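Análise: Brinier 5, limpador ultrassônico de bancada para joias

O Brinier 5 é um limpador ultrassônico de uso doméstico e de pequena oficina, distribuído pela Conby. Foi usado durante uma temporada em bancada de conserto, com carga quase diária de correntes, pulseiras e brincos sem pedra. O modelo ocupa a faixa intermediária do catálogo, acima da versão portátil sem aquecimento e abaixo da linha de oficina, que tem dreno.

A cuba é de aço inox, estampada em peça única, com cantos arredondados. A tampa é plástica e solta, sem dobradiça. O painel traz display, botão de ciclo, botão de aquecimento e uma tecla de desgaseificação que o manual em português não menciona; a função só aparece na versão em inglês.

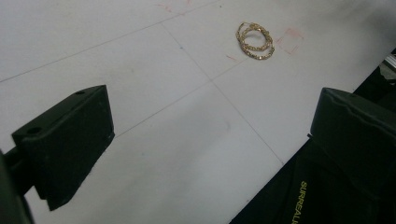 Página alterada pela última vez em junho

Método de teste

Cada lote passou por desgaseificação antes da limpeza. A solução foi sempre a mesma: água desmineralizada e detergente neutro concentrado, na diluição indicada pelo fabricante do detergente. Em uma segunda etapa, o detergente foi substituído pelo concentrado alcalino Fukuda, vendido para metais. As peças ficaram no cesto, sem encostar no fundo da cuba. Contato direto com o fundo atenua a vibração e, com o tempo, marca o inox.

As correntes entraram abertas e estendidas sempre que o comprimento permitia. Corrente embolada limpa mal: os elos internos ficam na sombra acústica dos externos e a gordura permanece nas junções. Em elos torcidos a diferença é visível com lupa de relojoeiro.

Resultados

Creme, sabonete e oleosidade de pele saem no primeiro ciclo. Resíduo de pasta de polimento exige dois ciclos, com a solução aquecida, e em alguns casos escova macia entre um e outro. Oxidação de prata não sai; para isso o aparelho não serve, e a embalagem deveria dizê-lo com mais clareza.

O teste da folha de alumínio mostrou perfuração concentrada no centro da cuba e quase nenhuma nos cantos do lado do painel. Na prática, convém girar o cesto na metade do ciclo. O concentrado Fukuda encurtou a limpeza das peças com pasta de polimento, mas deixa filme se o enxágue for apressado. Com detergente neutro, um enxágue em água corrente e outro em água desmineralizada bastaram.

Peças folheadas pedem cautela. Em folheado íntegro não houve alteração perceptível; em duas peças já gastas junto ao fecho, o ciclo longo aumentou a área exposta. Pérola, opala, esmeralda e pedra colada ficam fora da cuba, em qualquer ciclo.

Aquecimento e ruído

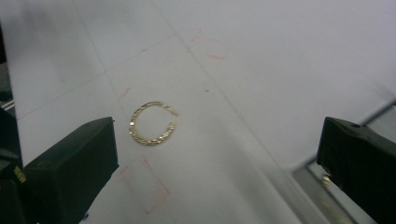

O aquecedor é o ponto fraco do conjunto. Partindo de água da torneira, o display levou 23 minutos para chegar à temperatura de trabalho, e o valor indicado fica acima do medido com termômetro de imersão. Encher a cuba com água já morna resolve. Não há desligamento automático do aquecimento ao fim do ciclo, de modo que a solução continua evaporando se o operador se esquecer do botão.

O ruído é agudo e constante, tolerável com a tampa e cansativo sem ela. A tampa vibra sobre a borda; uma tira fina de silicone eliminou o chocalho.

Construção e manutenção

O cabo é destacável, de padrão comum. A ausência de dreno obriga a virar o aparelho para esvaziar, e o bico de escoamento fica do lado oposto ao da entrada de energia, posição correta. Os pés de borracha se soltam com facilidade e foram recolados uma vez. O cesto tem malha larga demais para tarraxas e argolas pequenas, que precisam de um coador de inox dentro dele.

O fabricante declara vida útil de mais de 3000 ciclos para o transdutor, número que este teste não tem como verificar. A assistência da Conby respondeu por e-mail com a lista de peças avulsas: cesto, tampa e fusível, sem transdutor.

Comparação

O concorrente direto é o Bukorura, que aquece mais depressa e tem cesto de malha fina, porém com cuba mais rasa e ciclo único. Para correntes longas e pulseiras largas, a cuba do Brinier é mais conveniente. Para brincos e peças miúdas, o Bukorura dá menos trabalho.

Nota: 8

Pontos a favor: cuba de peça única, tecla de desgaseificação, solução fácil de enxaguar com detergente neutro.

Pontos contra: aquecimento lento, malha do cesto, manual incompleto, falta de dreno.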